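Notebook - wearable capture rig, Keslow bench
April 17, 2026

Carried over from yesterday: left wrist dropping out of the pose log, right wrist fine. Operator straps, head camera and logging box all as left. Rig has been on the current firmware and the current strap pattern since February, so the fault is newer than either.

Log first, hardware second. Pulled the last full session from the Jerolus box. 1,077 gaps on the left wrist channel, nearly all of them one or two samples long, and a handful long enough that the filter gave up and re-initialised. Right wrist channel clean apart from the usual losses when the forearm turns right over. Head camera timestamps are monotonic, no dropped frames, so the camera side is off the list.

Plotted gaps against elbow angle. No pattern. Plotted against wrist rotation rate and the gaps bunch up at the fast end. That points to something mechanical in the left module or its lead. Lighting would have hit both sides.

Left module, as found:
Upper housing tight on the strap plate. Lower housing has play in it, perhaps half a turn on the rear screw. Marker faces clean, no lifting at the corners. Cable seated but the boot is split on the inside of the bend. Flexing the cable by hand at the boot with the channel live gave a gap on the trace every time. Flexing it further down gave nothing.

So: broken conductor or near enough, right at the boot. Same place as the one that went at Stestow, same side too. Worth noting that the left cable hangs straight down and gets pulled against the bench edge, where the right one has more slack and swings clear.

Repair:
Swapped the lead for the spare from the Farina drawer (that was the last one, reorder). Continuity good on all conductors, flexed at both ends, no change on the meter. Rear screw on the lower housing taken out, cleaned, refitted with a drop of low-strength threadlocker. Do not use the high-strength stuff here, the inserts come out with the screw. Strap pad checked for compression on both sides, acceptable, left alone. New lead routed with a bit more service loop at the housing than the old one had. Old lead tagged and kept for cutting open when there is time.

Marker check while everything was off:
Wiped all faces with a dry cloth only. Isopropyl dulls the black and the corners get harder to find at low exposure. Ran the marker ID tool against the table in the config. IDs match. Geometry file for the left side still had the old offset for the lower housing, from before the spacer change. Corrected it by 2 mm and bumped the file version. This would not have caused the gaps but it explains why the left wrist has been sitting slightly proud of the hand model in playback. I had put that down to strap slip and was wrong.

Recalibration:
Warm-up as per the sheet, then the static pose, then the slow sweep, then the fast sweep. First attempt rejected, residual on the left too high. Found the old geometry file was still cached on the logging box. Cleared the cache, restarted the service, repeated from the static pose. Second attempt accepted. Left and right residuals now close to each other for the first time in a while.

Note for the procedure: add "clear cache, restart service" between editing geometry and calibrating. The tool does not warn you. It loads whatever it has.

Handling check:
Bench test passed, so moved to the counter for a two-handed task with real occlusion in it. The clear jar is a good one for this. Both hands have to close on it, the wrists come in from opposite sides, and the wall of the jar gives the hand model trouble that a solid object does not. Counter is glossy and throws back the overhead lights, which is useful for seeing whether the marker detector picks up anything false off the surface. 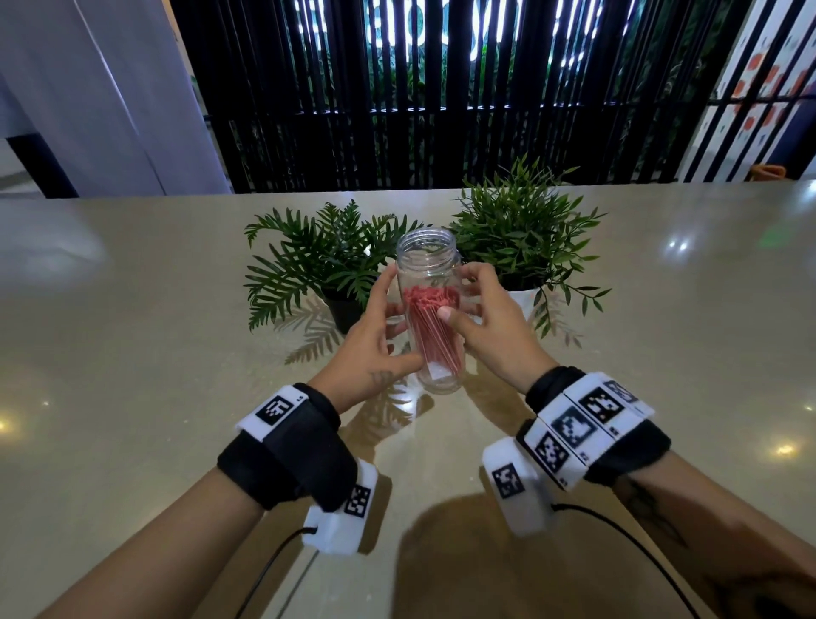 Both hands on the jar, left and right wrist modules fitted, leads hanging below.

Logged 714 seconds of picking up, turning and setting down. Gaps on the left channel: 2, both single sample, both during a deliberate wrist flick. Right channel no change from before. No false detections from the counter. Exposure left at the default. Dropping it a stop helped with the glare and hurt the markers, so put it back.

Threshold for taking a rig out of service has been 1,000 gaps in a session. That is too loose. The left side must have been degrading for a while under that number before it tripped. Suggest alarming on the difference between left and right in place of a flat count, and looking at the trend week to week. Will write up a script when the next batch of logs is in.

Outstanding:
- Reorder leads, both lengths. Ask whether they do one with a moulded strain relief.
- Right lead is the same age as the one that failed. Swap it when stock arrives, do not wait for gaps.
- Re-run playback on yesterday's session with the corrected left geometry and see how much of it is usable.
- Check whether the Stestow rig has the old offset in its file as well. Probably does.
- Threadlocker bottle nearly empty.

Rig returned to service, left on charge, straps hung up to air.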